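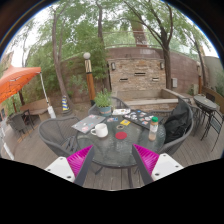
Lorraine Heywood did not set out to build a gripper. She wanted something to pick the weeds out of the gaps in her deck.

"That was the whole idea," she says. "I had a bad knee that summer and I was tired of getting down on it. I figured I could put a claw on a stick, and then I figured the claw ought to have a motor."

The claw on a stick is now in its sixth version. Along the way the motor came out, went back in and came out again, and the weeds were dropped from the plan. What Heywood has these days is a hand-held gripper with two fingers, worked by a trigger, that records what it does while she uses it. The recordings go to a small robot arm that lives on a bench in the shared workshop on Clulter Street. The arm is called Wakov, after the label on the crate its base was made from. The hope is that Wakov will learn to clear a table.

Heywood spent most of her working life repairing dental equipment. She builds Wakov with Lise Lemieux, who teaches high school math and writes the software in the evenings. They met in the workshop two winters ago, when both of them wanted the drill press.

"Lise got it," Heywood says.

"I had signed up for it," Lemieux says.

The two of them work at the shop on Tuesday nights and at home the rest of the time. Most of our talk was about the fingers, which have taken up more hours than anything else in the build.

"Everybody wants to talk about the arm," Heywood says. "The arm is fine. The arm was a kit and we followed the instructions. The fingers we had to work out for ourselves."

Each finger has a white printed body that carries the screws, a dark gray inner jaw set at an angle, and a ribbed pad between the two in bright magenta. The pads are the soft part. I asked about the color and Lemieux said that was the spool the shop had the most of.

The first pads were too soft. They folded over whenever the gripper picked up anything heavier than a pencil. The second set was printed solid and behaved like a pair of pliers.

"I cracked a juice glass with those," Heywood says. "It was one of the ones from my mother's set, so I was not happy. I went back to ribs after that. With ribs you can change how thick they are and how far apart, and you get a finger that gives a little and then stops giving."

She keeps the failed ones in a coffee can. When I asked to see the one that worked best before the current design, she poured the can out on the bench and had to go through the pieces one at a time, bending each of them. It took a while. She had written version numbers on them in marker but the marker had rubbed off most of them.

The fingers on the arm are the same as the fingers on the hand tool, down to the screw holes. Lemieux considers this the one decision they got right from the start.

"If the hand tool has one shape and the arm has another, then I have to write code that translates between them," she says. "I did not want to write that code. This way the camera on the tool sees the same two fingertips that the camera on the arm sees. What Lorraine does with her wrist is close to what the arm needs to do with its wrist."

The camera looks out past the fingers, so the tips are in view at the bottom of the picture the whole time. Getting it to sit still was harder than they expected. The early mount was held on by a single screw and turned a few degrees every time the tool was set down. Lemieux lost a week of recordings before she noticed.

"I thought my math was wrong," she says. "I checked the math for days. Then I picked the thing up and the camera wiggled."

The new mount has 2 screws and a tab that fits in a slot. It has not moved since August.

At last count they had 437 recordings, each one a single attempt at picking something up and putting it somewhere else. Lemieux goes through them herself and throws out the bad ones. She has kept 212.

That sounded low to me and I said so.

"It is low," Lemieux says. "Some of them Lorraine drops the thing. I keep a few of those. Mostly it's that she starts talking to someone and the tool drifts off and records a bush."

"I get company," Heywood says.

They record outdoors when the weather allows, and Heywood would like to do more of it. The workshop has long tube lights and a plain white bench, and for the first few months every recording was made there. Wakov got fairly good at moving a mug across a plain white bench. Then they carried the same mug to a table by the window and the arm reached for a spot several inches to the left of it.

"It had learned the bench," Lemieux says. "It hadn't learned much about mugs."

Glass tabletops are the worst. Light comes up through them and bounces off them, and a clear bottle on a glass table can be hard to pick out even for a person looking at the recording. Overcast days help. Heywood has started checking the forecast for clouds.

The parts came from all over. The bearings in the trigger are from Beaudoin, a skate shop that was closing out its stock. The controller board is a Stavolar, bought used, and it is the piece they both complain about. It gets its power through a connector that works loose if the cable is bent, and Heywood now glues the plug in place with a dab she can peel off later.

"I'd buy a different board," she says. "I wouldn't tell anybody to start with that one. But we have it working, and I'm not taking it apart again until I have to."

I asked what the whole thing cost. They looked at each other and neither wanted to answer. Lemieux said the hand tool was cheap and the arm was not. Heywood said her share was less than she used to spend on golf.

The trigger is what she is working on now. It has a long pull, and after an hour her index finger gets sore. She wants it shorter and lighter, but a lighter trigger tends to snap shut, and the recordings come out jerky. She has tried three springs. The fourth was in an envelope in her shirt pocket while we talked, and she took it out twice to look at it.

Lemieux has a longer list. She wants Wakov to slow down as it gets close to an object, the way Heywood does without thinking about it. She wants the arm to let go more gently. She wants a way to mark a recording as bad from the tool itself, with a button, so she doesn't have to sit through all of it afterward.

"I've been asking for the button since spring," she says.

"There's no room for the button," Heywood says.

"There's room by the thumb."

"My thumb is there."

Before I left they ran the arm for me. Wakov sat for a few seconds, turned, and opened its fingers over a paper cup. It closed on the cup, lifted it and carried it 16 inches to a tray — slowly, with a small shake in the elbow joint — and set it down on the edge, where it tipped over. Heywood picked it up and put it back in the starting place.

"Again?" she said, and Lemieux was already typing.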